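**Lettings and Property Records Officer**
Zimis Land and Property, Grerach office
Permanent, full time

Zimis Land and Property manages residential plots, rented homes and small commercial premises on behalf of private owners. The company wishes to appoint a Lettings and Property Records Officer to join its Grerach office in October.

The post-holder will report to the Lettings Manager and will be responsible for the accuracy of the records held on each property, from the first instruction to the end of a tenancy. The Grerach portfolio stands at 1,613 properties, of which 249 are building plots with services either connected or applied for.

### Main duties

- Prepare tenancy agreements, renewals and notices for signature.
- Keep boundary plans, access rights and drainage records up to date.
- Arrange viewings and accompany applicants where the owner asks for this.
- Carry out check-in and check-out inspections and write up the inventory within 3 working days.
- Answer enquiries from owners, tenants and neighbouring landholders.

### Essential requirements

Applicants must have experience of lettings, estate management or conveyancing support, and must be able to read a site plan. Clear written English is required. A full driving licence is needed, as several of the plots at Brandão cannot be reached by public transport.

Knowledge of the Evum property database would be an advantage. Training will be given to the successful applicant if needed.

### Terms

The working day runs from 9 a.m. to 5.30 p.m., with one hour for lunch. Occasional evening viewings are repaid as time off. The company contributes to a pension scheme and pays an annual clothing and footwear allowance for site visits.

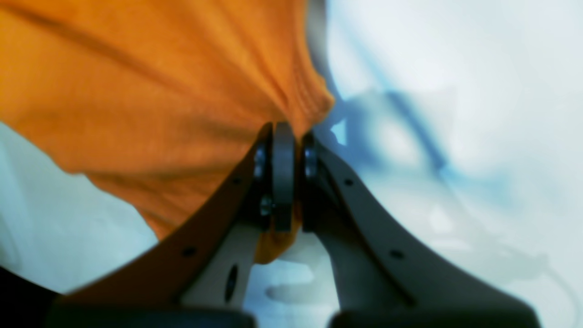
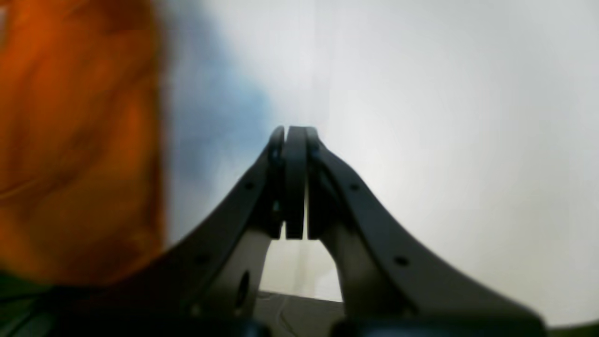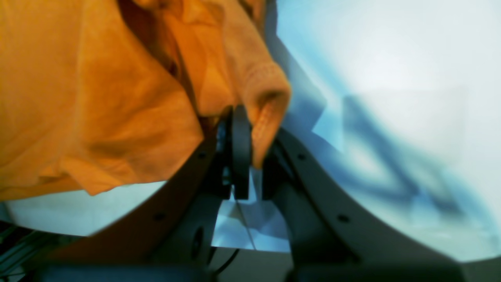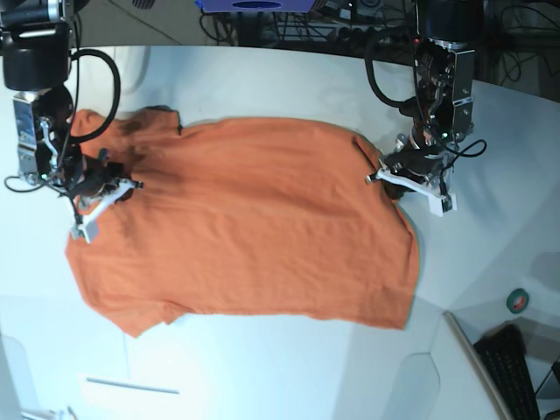
### How to apply

Applicants should send a CV and a covering letter of no more than 1,000 words to the Grerach office, marked "Records Officer". The letter should set out how the applicant meets each of the essential requirements. Two referees should be named, one of whom must be a current or most recent employer. Referees will not be contacted before interview.

Interviews will be held at Grerach and will include a short written exercise based on a tenancy file. Applicants who need adjustments at interview are asked to say so in their letter. Late applications will not be considered.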